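Dede Kyei talks about bins the way other people talk about kitchens. She has strong feelings about gray, she can tell you why a sloping inside wall beats a straight one, and when I meet her at the Brasdale sorting room in January she has her coat off and a tote open before I've found a chair.

"You have to put your hand in it," she says. "Go on. Feel how far down you can get without banging your knuckles!"

Brasdale packs mixed orders for small shops, and most of what passes through the room is small, awkward and easy to lose. Kyei has run the place with Mansa Ansah for two years. They met at Kpodo, a wholesale store where, she says, everything lived in deep cardboard boxes and you spent half the morning with your head inside one.

"I loved that job, I really did, but the boxes! You'd reach for one thing and come up with four others. So when we got our own room I said to Mansa, wide and shallow and open at the top, and I won't discuss it."

Ansah, who is labeling shelves while we talk, did want to discuss it. He had been hoping for stacking crates with lids. "I lost," he says cheerfully. "I was wrong too, so that's fine." 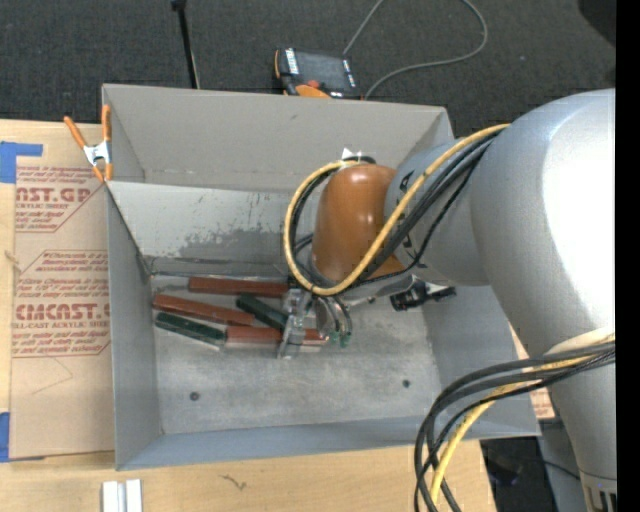 Kyei is just as firm about color. A plain gray inside, she says, lets you find a red or a green from across the room, and she would never go back to the bright yellow tubs they tried first. "Everything looked like candy in those. Pretty, but you got a headache by lunch."

She is very fond of wear, too. A new bin is slippery and things skate around in it. After a season of use the bottom gets its scratches and she likes it much better – "it's like a cutting board, it has to be used a bit before it's yours." She wipes them out with a damp cloth and leaves the marks alone.

The order that tested all this came from Buria, a chain of craft shops that wanted 2,000 pieces sorted by color and delivered to 398 addresses. Kyei lights up telling it. They worked from small batches, a handful in a bin at a time, and refilled only when the last piece was out.

"People want to fill it to the top because it looks like progress," she says. "Put in five or six. You can see every one of them, even when they're lying across each other, and you just take the one on top."

Ansah looks up from his labels. "She says that about laundry as well."

"It works for laundry!" says Kyei, already reaching for the next tote.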